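Minutes of the General Meeting
Held in the supper room, April 2018

Present: Raili Saarela (chair), Heikki Harju (minutes), Ilari Kinnunen, Oskari Nieminen, Raili Pitkänen and other members as per the attendance book.

Apologies: Received from the Hodžić family.

The chair opened the meeting and welcomed two new member households.

1. Minutes of the previous meeting

The minutes of the February meeting had been sent out by email. Oskari Nieminen asked that item 6 be corrected to read "the north gate" where it said "the front gate". With that change the minutes were accepted. Moved I. Kinnunen, seconded R. Pitkänen. Carried.

2. Matters arising

North gate. The hinge has been replaced and the gate now closes without being lifted. The latch is still stiff. O. Nieminen will put some graphite on it.

Borrowing register. The old exercise book is full. A new one has been started and is kept in the drawer under the front counter. Members are reminded to write the return date as well as the date out. Several entries from February have only a first name beside them, and as there are two Railis on the roster please put a surname.

Letter to council about the parking bay. Sent. A reply was received saying the request has been passed to the traffic section. No action until we hear more.

3. Money report

The balance in the working account is $3273. The power bill has been paid. The insurance renewal has come in and is higher than last year's. R. Pitkänen has rung the broker to ask why and was told it relates to the contents figure, which we raised ourselves when the shelving went in. She will ask for a second quote before the renewal is due.

It was agreed to set aside $300 for replacement parts and missing pieces. Moved R. Pitkänen, seconded O. Nieminen. Carried.

There was some discussion about whether late fees should be brought back. I. Kinnunen said they took up more time at the desk than they were worth. H. Harju said the long overdue items are nearly all large ones, such as ride-ons and the play kitchen, and a reminder call generally brings them back. Left as is.

4. Opening hours over winter

The chair put forward a plan to close half an hour earlier from June to August. The last half hour was very quiet last winter and the heater in the front room does not cope after dark. Parents who come straight from work were concerned they would miss out. After discussion it was agreed to keep the later closing on the first session of each month and close early on the others. A notice will go on the door and in the kindergarten newsletter.

Motion: that the winter hours be adopted as discussed. Moved R. Saarela, seconded H. Harju. Carried, one against.

5. Shelving and storage

The Brukis shelving along the back wall is up and holding well. The bottom shelf on the left is still bowed from when the train table was stored on it. I. Kinnunen will turn it over.

The puzzles have been moved to the Sonley drawers and sorted by age. The labels are only taped on for now. Members on roster should put puzzles back under the right age even if the drawer is full, and leave a note for O. Nieminen, who will thin them out.

Soft toys were discussed at some length. We have been given more than we can lend, and they take up room that could go to construction sets, which have a waiting list. It was agreed that we keep soft toys that go out as part of a set or a story bag, and offer the others to the playgroup. The plush ducks stay.

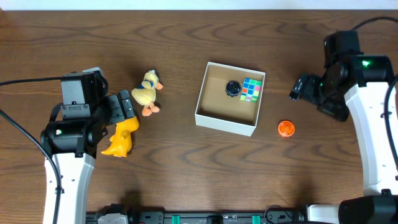
Toy Library, Working Group for Collections and Storage

The working group will meet before the next general meeting to go through the top shelves. Anyone wanting to help should speak to I. Kinnunen. Please bring a marker pen, as ours have all dried out.

6. Purchases

A list of requests was taken from the suggestion box. There were 19 slips. Most asked for more outdoor items. It was agreed to buy a second water tray and a Clukero marble run, provided the marble run can be bought with spare connectors. If it cannot, R. Pitkänen will bring the question back to the next meeting.

A request for a trampoline was declined on storage grounds.

7. Cleaning roster

Only 5 households signed up for the last cleaning session. The chair noted that each household agrees to one session a year when it joins. H. Harju will send the roster around with the gaps marked. Members who cannot do a session may take a box of toys home to wash and bring it back at the next opening.

The bucket of spray bottles is to be kept in the high cupboard and not on the sink.

8. General business

O. Nieminen reported that the kindergarten has asked to borrow the dress-up trunk for its open morning. Agreed, with the usual form filled in.

R. Saarela asked whether anyone had seen the spare key to the supper room. It was last signed out in February. If it is not found by the next meeting the lock barrel will be changed, and the cost brought to the meeting first.

I. Kinnunen asked that the urn be emptied after use. Noted.

9. Next meeting

Same room, first week of next month. Supper: Harju and Pitkänen households.

Action list

R. Pitkänen: second insurance quote, marble run and water tray.
O. Nieminen: latch, puzzles, form for the dress-up trunk.
I. Kinnunen: bowed shelf, working group.
H. Harju: cleaning roster, winter hours notice.
R. Saarela: spare key, newsletter item.

The meeting closed at 8.50 pm.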